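Drodus: two-arm plate handling
Project report, section 4: the dropped-grip fault

Our project, Drodus, uses two robot arms to move plates between a table and a wire dish rack. Most of the faults we logged were small. This section covers the only one that stopped testing, which we called the dropped grip. During a lift the right gripper opened on its own and the plate fell back on the table.

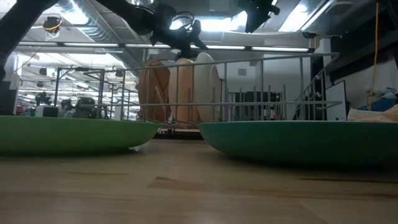 4.1 What happened

The fault first appeared in August, on trial 143 of the Mirani test set. The log showed error 2124 (lost message to gripper), then error 3082 (gripper reset). After a reset the gripper went to its default position, fully open. Nothing in our code checked whether it was holding a plate. One plate chipped and we stopped using that arm until we had found the cause.

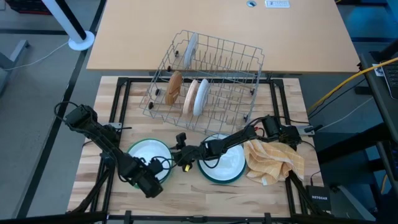
We suspected the wiring before the software. The gripper cable had been replaced in July and the new one was longer than the old one. Black cables loop along the right arm, and one sags over the plate with the dark teal rim, so we checked for pulling at the wrist and the elbow. Moving the elbow by hand with the power on gave error 2124 four times. The plug at the elbow was loose.

4.2 Changes made

We fitted a locking plug and changed the Cito controller settings so that a reset keeps the last finger position. The arm also has to stop and wait for a person to press continue.
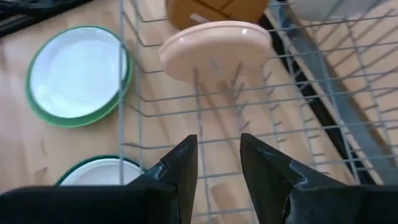 We then ran 50 more lifts with the same speed settings as before. Error 2124 came up once and the gripper stayed closed. We have not found the reason for that one. The Moketero logging tool only saves one reading per second, too slow to show a short break in the signal, and it should be replaced before the next set of trials.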